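The Bowl That Stayed on the Shelf

By Dexter Tolentino

My mother kept a brown bowl on top of the refrigerator for most of my childhood. It held rubber bands, dead batteries and the spare key to a car we no longer owned. I never saw food in it. When she moved to a smaller place in February, it was the first thing she wrapped.
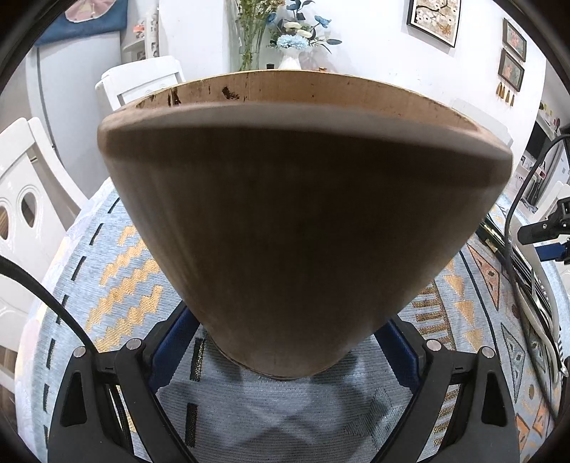
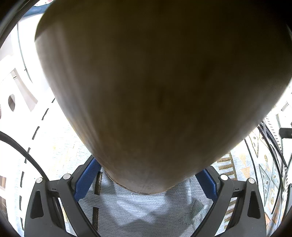

I have been thinking about bowls like hers because I spent part of the winter in Saliba, a river town where people still eat from a single dish set in the middle of the table. The custom is fading, as customs do when kitchens shrink and work hours stretch, but it has not gone. Neither have the dishes. Many of the old shapes are plain brown and smooth on the outside, wide at the rim and narrow at the base, and a shape like that asks something of the person using it. A narrow base tips. You have to hold it, or wedge it, or ask the person next to you to steady it while you reach.

The woman I rented a room from, Lekano's former school cook, had firm views on this. Lekano is the village across the river, and for years she fed the whole school there out of two pots. She told me that flat-bottomed dishes made children rude. They could eat without looking up. With the older kind, somebody had to keep a hand on it, and the hand went around the table during the meal. I asked if she had a name for the person holding the bowl. She said no, why would you need a name for that?

Saliba has 3000 residents in the off season. There is one bakery, one bank and a market that sets up twice a week beside the ferry landing. At the market I found 6 stalls selling tableware and only one selling anything made nearby. The rest carried white plates in stacks, the same plates I own at home. They were cheap and good, and people were buying them. I bought two myself, for breakfast.

The local stall belonged to a shop called Miris, run by two brothers who also repair shoes. The younger one handles the dishes. He showed me how he judges an old piece when someone brings it in to sell. He runs a thumb around the rim first. A rim tells you how a thing was stored, he said, and a worn one tells you it was used at every meal and probably stacked wet. He looks at the bottom last. Buyers from the city do it the other way around and turn everything over to look for a mark. Most of the old dishes have none.

He charges 138 for a large one in good shape and will come down if you carry it yourself. Shipping is the part of the business he hates. He has lost more stock to the post office than to any customer, and he now packs everything in torn bedsheets.

I ate from a shared dish four times while I was there. The first time I was nervous and took too little. By the third I had learned the rules, which are simple enough. You eat from the part nearest you. You don't dig toward the center until the oldest person has done it. If there is meat, it gets pushed toward the guest, and the guest pushes some of it back. The food itself was mostly beans and barley, with a sour green sauce called plavel that I have tried to make at home and can't. The cook says my sorrel is wrong.

What surprised me was the pace. A meal for five people took well over an hour, and there were stretches when no one reached for anything. People talked across the food. The cook's grandson did his homework on one corner of the table and was told to stop, and then was allowed to go on with it. At home I can finish dinner during the weather report.

The town has tried to make something of all this. Each summer it holds a supper on the landing, with long tables and tickets for 300. This year's is set for Jul 20, 2024, and the cook plans to skip it. She objects to the tickets. She also says the tables are too wide, and that you can't share a dish with someone you have to shout at.

I called my mother when I got back and asked where her bowl came from. She wasn't sure. Her aunt had it, and before that she didn't know. I asked why she never used it for food, and she said it wobbled. I told her about the hand going around the table. She was quiet for a bit — she was doing something else, I think, I could hear a drawer — and then she asked whether I wanted it.

I said yes. She is keeping the rubber bands.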